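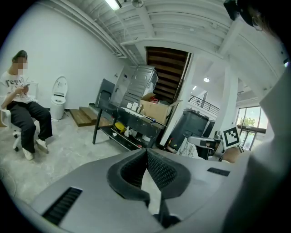

A hand and a square black-and-white marker on its white stand.

Man charged over threats to Lirness councillor

A man has been charged after a string of threatening messages was sent to the office of Lirness councillor Garba Mohammed.

Police went to a unit in Ogundipe Street shortly before 6 am on Tuesday and arrested a 34-year-old man without incident. They seized two phones, a laptop and a notebook. No firearms were found.

The messages began in August, after council voted to close the Briltell boat ramp for repairs. The first few were complaints about parking. Staff passed the later ones to police when they named the councillor's street and the time he usually left for work.

Councillor Mohammed moved his Saturday street stall indoors to the library for 5 weeks while the matter was looked into. He said he would go back to the usual spot outside the Groria bakery this weekend.

"I've had plenty of cranky letters over the ramp and I've answered most of them," he said. "These were different, and the staff who open the mail shouldn't have to read that sort of thing."

The man was granted bail with a $2000 surety. He must stay at least 200 metres from the council offices and can't contact any councillor or staff member. He has not entered a plea and is due back in court next month.

Residents with information can ring the Lirness station or leave a message at the front counter. The council offices are open until 5 pm on weekdays.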